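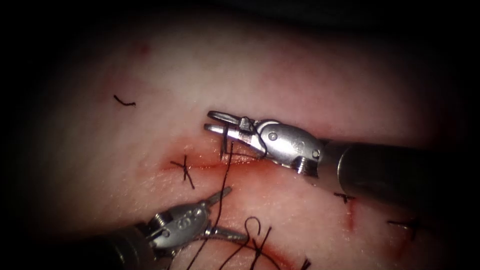
# Suturing Practice on Pads: What We Learned in One Term

Our group chose wound closure because we'd all read about stitches in the textbook and wanted to see how much the textbook leaves out (quite a lot, we found!). We spent the term at the Brotthorpe skills lab, learning to place and tie simple interrupted sutures on foam practice pads, and keeping a log of every stitch as we went.

## What we did

Each of us started with the curved needle and black thread. The needle has to go in square to the surface and then follow its own arc out the other side — pushing it straight just drags the edges and tears the hole wider. We logged 293 stitches altogether, and judged each one on spacing, depth and whether the edges met without puckering.

## Results

Of those 293, we scored 154 as good, and 83 of the good ones came from the last two sessions, so the practice did seem to pay off. Our commonest fault was uneven bites, with more material taken on one side of the cut than the other. The second was pulling the knot far too tight, which looks wonderfully neat until you notice the edges have bunched up underneath.

## Next time

We'd love to try a continuous stitch in July, and to colour the pad margins with a marker so the bites are easier to measure. We'd also keep the thread tail shorter, as ours was forever getting caught under the needle holder.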